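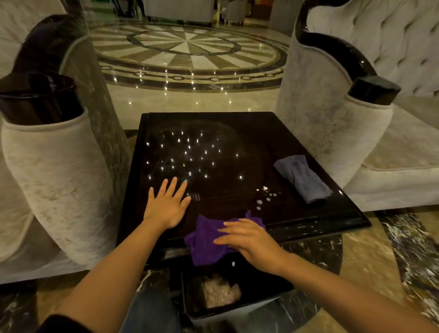 Figure 1. Two-handed wiping of a side table, seen from head height. Left hand flat on the surface, right hand working the cloth at the near edge.

Unit 7: Recording Demonstrations for Contact Tasks
Adhiambo Kariuki
September
2 comments

1. Scope

This unit covers how to show a robot a task in which the hand stays in contact with a surface. Wiping is the running case. Pick-and-place was treated in Unit 2 and is assumed known. Grasp planning is not covered.

2. Three ways to demonstrate

2.1 Bare-hand demonstration. A person does the task with their own hands while a head-level view is recorded. There is no robot in the loop. The recording gives hand position, the order of the steps and the state of the objects. It gives no joint angles for the robot and no direct measure of force.

2.2 Remote control (teleoperation). The operator moves a pair of leader arms or hand controllers and the robot follows. Joint angles, gripper commands and motor currents are logged at the robot, so the data can be replayed on the same hardware. Operators are slower this way. In the Savitz exercise the same wipe took about 7 times as long by remote control as by hand.

2.3 Guiding by hand (kinesthetic teaching). The operator holds the robot arm and pushes it through the motion with gravity compensation on. Contact feels natural to the operator, but the force sensor at the wrist reads the operator's push together with the force from the table. The two cannot be separated without a second sensor. Do not use 2.3 for the graded part of this unit.

3. What a wiping demonstration contains

Students tend to log the cloth path and stop there. A usable record also needs the following.

Support hand. In Figure 1 the left hand lies flat on the table with the fingers spread. Label it as a support contact. If it is labeled "idle," a two-arm policy will learn to leave that arm wherever it happens to be, and the working arm will have nothing acting against it on a light table.

Cloth shape. The cloth is crumpled under the right hand and partly hangs over the front rim. A single pose does not describe it. For this course, record the contact patch (where cloth meets surface) and ignore the free part unless it touches something else.

Edge geometry. The table has a raised, beveled edge along the front and right sides. The contact normal changes at the rim. A controller that presses straight down will lose contact on the bevel or catch on it. Mark the rim as its own segment in the label file.

Surface evidence. There are small white spots beside the folded gray-blue cloth, and faint circular wipe marks in the gloss. Marks of this kind are useful for labeling the goal but weak as a success signal. See section 4.

4. Glossy surfaces

The tabletop reflects the ceiling lights as a group of small bright points. The white spots are also small and bright. A simple brightness threshold will return both.

Test: a reflection shifts across the surface when the viewpoint moves, while residue stays fixed to the table. Track candidates over a short window in table coordinates and reject those that drift. This requires some head motion, so demonstrators should not hold the head rigid.

In the Hrnčiar set, thresholding returned 2,320 candidate spots. After the drift test 1,694 remained. The remainder were checked by eye and the labels are in the course folder.

Depth readings on dark lacquer and polished stone are unreliable. Fit a plane to the table and use it in place of raw depth. Do not fit the plane through the rim.

5. Mapping hand to robot

The human hand in the figure presses with the fingers and palm. The Firnent gripper has two flat pads. There is no one-to-one match, so map the following and drop the rest:

- center of the contact patch to tool point
- direction of the forearm to wrist yaw, limited to the range of the arm
- support contact to a fixed pose of the second arm, with low stiffness

Pressing force must come from another source. Use the Drukstead teleoperation logs for the force profile and the bare-hand recordings for the path. Align the two by segment (approach, flat area, rim, lift). Do not align by clock time; the speeds differ too much.

6. Assignment

a) Record one bare-hand wipe and one teleoperated wipe of the same table. Keep both hands in view throughout.
b) Label support contact, working contact and rim segments in both.
c) Run the drift test and report how many candidates were rejected.
d) State which segments you would not replay on the robot, and why.

Submit label files as plain text. Video over the size limit will be returned ungraded.

Reading for next unit: chapter on impedance control, up to the section on variable stiffness.

Shares: 7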